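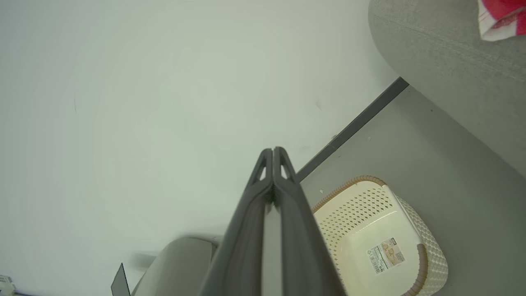 3.2 Equipment planning and cost items

The budget for the tidying study was prepared before any robot was bought. We think this order is important, as many groups receive money for an arm first and only later discover what else must be paid. In our case the plan was written by the first author together with Issa Qudah, who was responsible for purchasing in the Cumurgate laboratory, and it was approved in June. The quotations from suppliers were closed on 6 July 2018, and all amounts in this section refer to that date.

We divided the costs into three groups. The first group is the arm with its controller and mounting. The second group is everything at the end of the arm: the gripper, the fingers, the wrist camera, and the cables between them. The third group is the home environment, that is, furniture, floor covering, baskets and household textiles. Figure 4 was taken by the wrist camera and shows how the second and third groups meet in practice. The gripper is closed, and a perforated basket stands on the floor to its right, near an upholstered piece with a red and white cloth on top.

Figure 4. View from the wrist camera with the two fingers closed. The label on the inner side of the basket is in view, but its small lines of text cannot be read clearly.

For the first group we compared two offers, from Stundberg and from Foko. The Stundberg arm had the lower purchase price, but the service contract had to be paid each year and did not include transport. The Foko offer included transport and a replacement unit during repair. Over the planned project time of 60 months the difference between the two became small, and we selected Foko for the shorter repair time. We do not claim that this choice is correct for other laboratories. A group with its own mechanical workshop could reasonably decide in the other direction.

The second group was the most difficult to estimate. Fingers are parts that wear, and their life depends on the task. Work close to the floor and to hard edges was expected to damage the tips more often than work on a table, so we planned nine pairs of fingers for the first year and put them on a separate budget line. The camera was also planned with one spare. It is mounted close to the fingers, and a collision of the wrist can therefore stop all recording, even when the arm itself has no damage. The cost of one lost week of recording was higher than the cost of the second camera.

One question in this group was whether the wrist camera should have a higher resolution. The basket label in Figure 4 gives a simple illustration. The barcode and the small drawing on it can be recognised as such, while the lines of text remain too small. Our task needs the position of the basket and of the cloth items and does not need the reading of labels, so we kept the cheaper camera. If a later project includes sorting of products by label, this line of the budget must be opened again.

The third group is often left out of equipment plans, or it is paid from a general fund for office supplies. We recommend against this. The individual items are cheap, but there are many of them, and they must be replaced with the same model and colour when they break or go out of production – otherwise recordings from different months are difficult to compare. Our inventory contained 404 items, all bought through Pramanik under one framework order. Storage space was not included in the first version of the plan, and we had to add shelves later from the reserve.

Finally, a reserve was kept for each group separately. The reserve for the arm was not used in the first year, the reserve for the second group was used fully, and the one for the third group was used in part, mainly for the shelves mentioned before. In the next section we describe how the purchased items were divided between the recording rooms.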